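Have you ever rubbed your cheek on a fluffy cushion and wondered why it feels so warm, even though it has been sitting in the same chilly room as the cold metal tap? I used to wonder about that when I was small, usually when I was supposed to be brushing my teeth. It's a very good question, and the answer takes us to sheep, polar bears, feathers and a cup of hot chocolate, so get comfy.

# Why Is Fluff So Warm?

## Warm things like to share

Let's begin with you. Right now your body is making heat. It does this all day and all night, using the food you eat, and it works hard to keep your insides at nearly the same temperature whether you're building a snow fort or lying on the beach.

The trouble is that heat doesn't like to stay put. It always wanders from a warmer place to a cooler one. If you leave a mug of hot chocolate on the bench, its heat slips away into the mug, the bench and the air, until the drink is the same temperature as the kitchen (and a bit disappointing, with a skin on top).

Your body is like that mug, except it keeps topping itself up. When you touch something cool, heat moves out of your fingers and into it. If the heat rushes out quickly, you say, "Brrr, that's cold!" If it trickles out slowly, you hardly notice, or you might even say it feels warm.

Metal is very good at carrying heat away. Fluff is very bad at it. So the tap and the cushion can be exactly the same temperature, and your hand will still swear that they aren't. Your skin is telling you how fast the heat is leaving.

## The secret ingredient is air

Now, you might think the fluffy fibres are doing all the work. They do some of it, but their most important job is holding on to something you can't see at all.
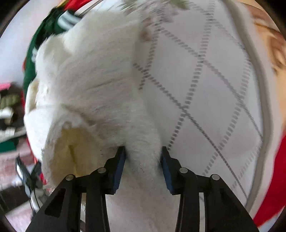 Air is a wonderful insulator, and an insulator is anything that slows heat down. The catch is that air has to sit still to be any good at it. On a windy day, the air your body has warmed up gets blown off and new cold air takes its place, over and over again, and that's why a breeze makes you shiver.

Fluff fixes this. All those thin fibres cross over each other and make thousands of tiny pockets, and the air gets stuck inside them. It can't easily blow away or swirl about. So the warm air next to your skin stays next to your skin, like a very thin, very polite blanket.

Still air also explains why a puffy jacket is puffy! Squash it flat and you squeeze the air out, and then it won't keep you nearly as warm. If your winter coat has been jammed at the bottom of the cupboard since last year, give it a good shake and let it fill up again before you wear it.

## Animals thought of it first

Long before anybody had a jacket, animals had fur and feathers.

A sheep's wool is curly, and the curls stop the fibres from lying flat against one another. That leaves plenty of room for air. Wool has another trick too, because it can soak up some water and still help to keep the sheep warm.

Birds have small soft feathers called down, tucked underneath their smooth outer ones. If you've seen a little bird on a frosty branch looking as round as a tennis ball, it was fluffing itself up to trap more air. It hadn't eaten too much breakfast, although I wouldn't blame it.

Polar bears have two layers of fur, a thick short one near the skin and a longer one over the top. Here's a part I love: the long hairs look white, but they have no white colour in them. Each hair is see-through! Light bounces around in the hairs and scatters back out in every direction, and our eyes see all that mixed-up light as white. Snow looks white for much the same reason.

And what about you? When you're cold, you get goosebumps. Each little bump is a tiny muscle pulling a hair upright, trying to make you fluffier. You haven't got enough hair for it to help much, but your body has a go anyway.
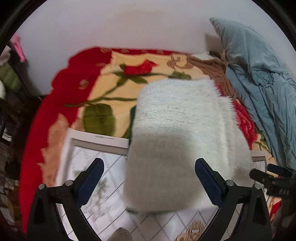

## Is fluff only for keeping warm?

Not at all. Insulation slows heat down whichever way it's travelling, so it can keep cold things cold too. A frozen ice block wrapped in a woolly scarf will melt more slowly than one left out on a plate. People often get this one wrong, and grown-ups get it wrong as well, because we think of scarves as things that make heat. A scarf doesn't make any heat. It slows down whatever heat is trying to get past.

Fluff is handy for soaking up sound as well. A bedroom with a thick rug, curtains and soft toys is quieter than an empty one. Try clapping your hands in the bathroom and then again in your bedroom, and listen to the difference.

## Try it yourself

Ask a grown-up to lend you a hand with this one, and do it near the sink.

You'll need:

- 2 ice cubes, as close to the same size as you can find
- 2 small zip-up bags
- a fluffy sock, clean if possible
- a plate

Pop one ice cube in each bag and zip them shut. Slide one bag into the sock and lay both on the plate. Before you go any further, have a guess at which cube will last longer, and draw your guess on a bit of paper.

Leave them for 15 minutes, then have a peek. Don't hold the bags in your hands for long, or the heat from your fingers will join in and spoil things. Draw what you see, put the sock back on, and check again a bit later.

If you'd like to keep going, swap the sock for a tea towel, some crumpled newspaper or a mitten, and find out which one makes the best coat for an ice cube.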